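Rechercher dans le forum Tous les sujets OK

Passer au pain au levain en plein été : vos horaires ?

Temps de lecture : 2 min

Lindiwe_DP
Bonjour à tous ! Je fais mon levain depuis mars et je suis complètement accro – la cuisine sent la pomme et le yaourt, un bonheur. Seul souci, avec la chaleur ma pâte part dans tous les sens. Je travaille sur 1 000 g de farine T80 du moulin Dulby, 2 pains à chaque fournée, pointage de 8 heures la nuit. Au matin elle est étalée comme une crêpe, impossible à façonner. Vous faites comment, vous ?

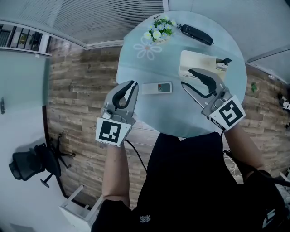 RE : Passer au pain au levain en plein été

Gunn
Huit heures à température ambiante en été, c'est beaucoup trop ! Chez moi, 4 heures et hop, au frigo jusqu'au lendemain. Et baisse la dose de levain, tu verras la différence dès la première fournée. La T80 est superbe en goût mais elle pardonne moins.

Jiltero
Pas d'accord avec Gunn sur le frigo. On y gagne en confort, mais je trouve la mie plus serrée et l'acidité trop marquée. Je préfère pétrir à l'eau bien froide, vers 6 h du matin, et enfourner avant midi. La croûte chante en sortant du four, j'adore ça !

Gunn
Serrée, la mie ? Tu façonnes trop fort, je te l'ai déjà dit sur le fil des baguettes :) Un passage au froid bien mené donne des alvéoles magnifiques.

Jiltero
On ne sera jamais d'accord, et je continuerai à manger mon pain avec grand plaisir. 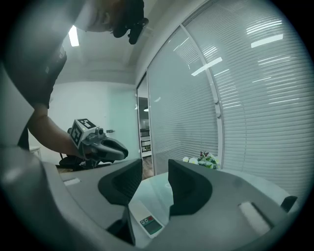
Thandeka Shezi
Le rabat, les amis, parlez-lui du rabat ! Une pâte qui s'étale manque souvent de force, même quand la fermentation est correcte. Pendant la première partie du pointage, mains mouillées, on attrape un bord, on étire, on replie, on tourne le bac, et on recommence. J'ai appris ça au fournil de Nesance et ça a changé tous mes pains. Côté tenue, manches courtes comme sur la photo, avant-bras nus, sinon la pâte grimpe dans le tissu et bon courage pour la lessive. Et tête penchée sur ce qu'on fait : la surface qui se tend, les petites bulles sur les bords, ça se regarde de près.

Lindiwe_DP
Oh merci, je ne faisais qu'un seul rabat, tout au début ! Je tente 2 pâtons ce soir, un au frigo façon Gunn, et demain matin un à l'eau froide façon Jiltero. Avec des rabats pour les deux, promis.

Gunn
Excellent ! Mets-nous une photo de la coupe. Et garde la même farine pour les deux, sinon Jiltero va contester le résultat.

Jiltero
Je contesterai de toute façon. Pense à fariner les bannetons à la farine de riz, ça colle beaucoup moins.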